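Station and antenna check, Campbell club site, December
Checked by Jiahui Mao, notes by Muchen Yuan

Guy wires: OK. Tension even on all 3 levels. One thimble on the north anchor has surface rust. Clean and grease before spring.

Tower base bolts: OK.

Ground rods: one clamp loose, tightened. Bonding strap to the shack panel is fine.

Rotator: slow to start going counterclockwise. Brake releases. Muchen thinks it's the capacitor in the Verkden control box.

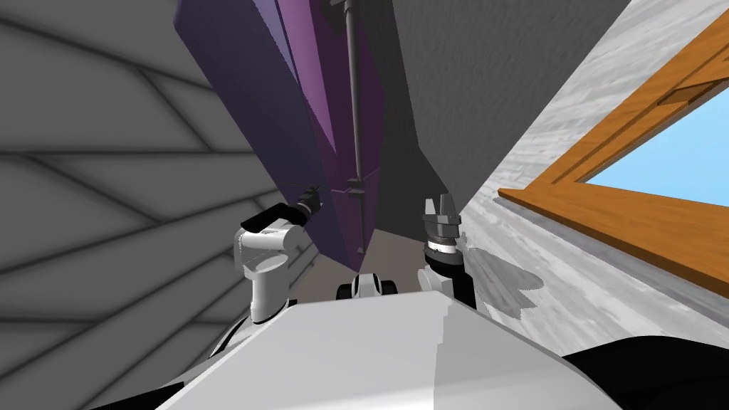 Can the rotator be used until the part is changed?
Short turns are fine, but let the motor rest between them and don't leave it unattended.

Coax: 500 ft run to the far vertical has a nick in the jacket near the fence post. Taped for now. Connectors at the switch box were resealed.

Amplifier: fan clean, interlock works. The 30 amp breaker is labeled 20 on the panel door. Fix the label.
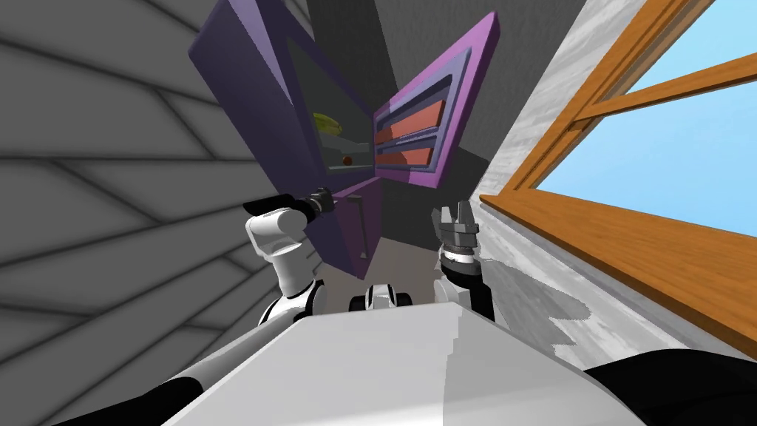

The dummy load was low on oil, so we topped it up and wiped down the can. SWR into it is flat on all bands.

Fire extinguisher: gauge in the green, tag missing.

Climbing gear: 2 harnesses passed. The older Homesell lanyard has frayed stitching, do not use.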